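Home News Clinics Classes Contact

Bekgate clinic opens walk-in strength room for people finishing rehab

September 8, 2026

The Damis physical therapy clinic in Bekgate has opened a strength room for people who have been discharged from treatment but are not ready to go back to a regular gym. The room is on the ground floor of the clinic's building on Oltero Street, next to the pharmacy, and can be used without an appointment.

Until now, patients who finished a course of treatment at Damis were given a printed home program and a follow-up call. The clinic said many of them stopped doing the exercises within a few weeks of the last visit, often before the injured joint or tendon was strong enough for the work or sport they wanted to return to. Some came back with the same problem the following winter.

The new room has two squat racks, a leg press, a cable machine, dumbbells, a set of steps and a short strip of turf for sled pushes and walking drills. There are also two treadmills and a rowing machine. The equipment was bought with a grant of $2000 from the Bae Fund, a local health charity, and money the clinic had set aside for new furniture. Most of the larger items are secondhand.

A physical therapist or an exercise assistant is in the room during all opening hours. They can adjust a program, check how an exercise is being done and suggest when to add weight or repetitions. They do not give hands-on treatment there, and anyone with a new injury or a sharp increase in pain will be asked to book an assessment at the front desk instead.

Who can use it

The room is open to anyone who has completed treatment at Damis in the past 2 years. People treated elsewhere can join after a single intake visit, which covers their history, current symptoms and a few simple strength tests. They should bring any discharge notes they have. A referral is not needed.

A one-month pass costs $100. There is no joining fee and no contract, and passes can be paused for illness or travel. The clinic has set aside a number of reduced-price passes for people on low incomes – ask at the front desk for the form. Insurance plans generally treat the room as a fitness service, so members should check with their insurer before expecting any money back.

How the sessions work

Each member gets a written plan with four to six exercises, built from the last stage of their treatment program. Someone who had knee surgery and wants to get back to running, for example, would start with step-downs, calf raises and leg press, then add hopping and short intervals on the treadmill. A person recovering from a shoulder injury who lifts boxes at work would spend more time on rows, presses and loaded carries.

The plan is reviewed every four weeks. Members keep a log of the weight used and how the area felt the next morning. Mild soreness that settles within a day is considered acceptable. If it lasts longer, the staff will usually cut the load at the next visit and keep the exercise in.

Two visits a week is the suggested minimum. The clinic asks members to limit visits to one hour when the room is busy, mainly in the early evening.

What to bring

Members need clean indoor shoes, a towel and a water bottle. Lockers take a padlock, which is not supplied. Braces and supports can be worn during exercise unless the plan says otherwise. A small break room across the hall is open to members as well as staff, and food can be heated there.

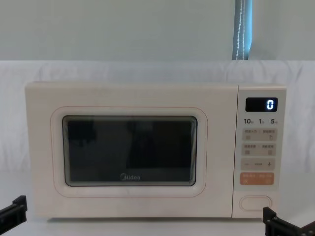
Hours and parking

The strength room is open from 7 a.m. to 7 p.m. on weekdays and from 9 a.m. to noon on weekends. It is closed on public holidays. Parking behind the building is free for the first two hours, and the Oltero Street bus stop is across from the entrance. The side door has a ramp – the front door has three steps.

The clinic mailed a notice to 1000 current and former patients before the opening. It plans to look at attendance in January and decide then if the evening hours should be extended. A beginner running group, starting from the same entrance, is also being considered for the spring.

Intake visits can be booked by phone or at the front desk.

Last updated: 4:15 p.m.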